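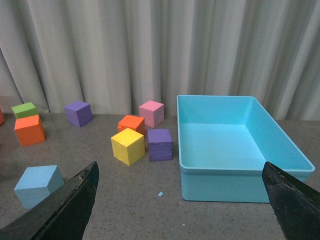

Foam cubes and the blue bin from the wrist camera, one of the stops on our June visit to Kurup.

I had been promising myself a trip out to Prernomstead for ages, and when the Kurup lab opened its doors for an afternoon I took the early bus and got there far too soon (the coffee at the front desk was very good, thank you!). There were 23 of us in the end, split into two groups, and ours went up first to see the Sadico project, where they study how a robot learns to tidy things away from people's demonstrations.

Rasa Stankevičius showed us around, and she was so patient with our questions that we ran well over. Her team's idea is a simple one to say out loud — train one policy on the wrist view alone, train another on the wrist view plus a head view, and give both the same 300 demonstrations.
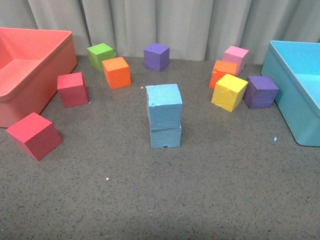
What interested me most was how the two policies differ in their mistakes. Rasa told us the wrist-only version does nicely once it is close to a cube, but it tends to forget whatever has slipped out of sight. With the head view it has both bins to consider at once, the pink on the left and the blue on the right, and it can tell that the two light blue cubes in the middle are stacked, so the top one should go first. In their last round of tests the wrist-only policy left a cube behind in 11 trials, and the two-view policy in four. She was careful to say that this was a single round, on a single table, and that they want to repeat it with softer objects before writing it up.

We finished downstairs with cake and a long chat about Festness, the lab's next project, which I only half followed but would happily go back to hear about again.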